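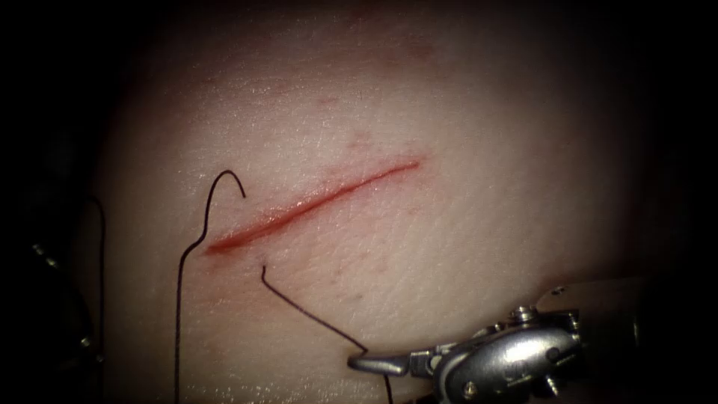
11/19/20

I slept badly again, so I got up early and made coffee and sat on the floor of the living room, between the boxes. We move to Kudstead in twelve days. Last night I wanted to do the shoes, only the shoes, and after one hour I had wrapped two pairs and read a whole old newspaper.

The removal firm wrote back in the morning. Dristari asks 807 for the van and two men, and packing material is extra. The other firm, Fonseca, was cheaper on the telephone, but then they wanted a photograph of every room and since then they are silent. I think I will take Dristari. It is a lot of money, but I don't want to carry the wardrobe down three floors with my back as it is.

At lunch I tried to make a list. I am good at lists and bad at doing what is on them. Winter clothes can't be packed because I wear them. Summer clothes could be packed, but they are behind the winter clothes. The blue dress from the wedding I have not worn since March of last year, and still I put it back on the hanger very carefully. I have decided that what doesn't fit goes to the charity shop, and then I tried on four skirts and kept three of them.

The new flat has only one built-in cupboard, and it is narrow. I ordered a clothes rail from Cendeck, 20 hangers included. The order number is 3388, I write it here because I always lose the emails. It should go directly to the new address, and I must ask the landlord if somebody can take it in.

In the afternoon I did finally something useful. I emptied the drawer in the hall. There were keys that open nothing, a bus card for a town where we don't live any more, five scarves and one glove. I kept the scarves. I looked for the second glove for too long a time and found instead my grandmother's brooch, which I believed was lost since the last move. I sat with it for a while. It goes in my handbag and not in a box.

The deposit is paid too - 2000 out of the savings, and my stomach hurt a little when I pressed the button. Now there is no way back, and perhaps this is good for a person like me.

Tomorrow the bookshelf. Buy tape, the wide brown one, and ask in the supermarket for banana boxes before ten o'clock, when they still have them.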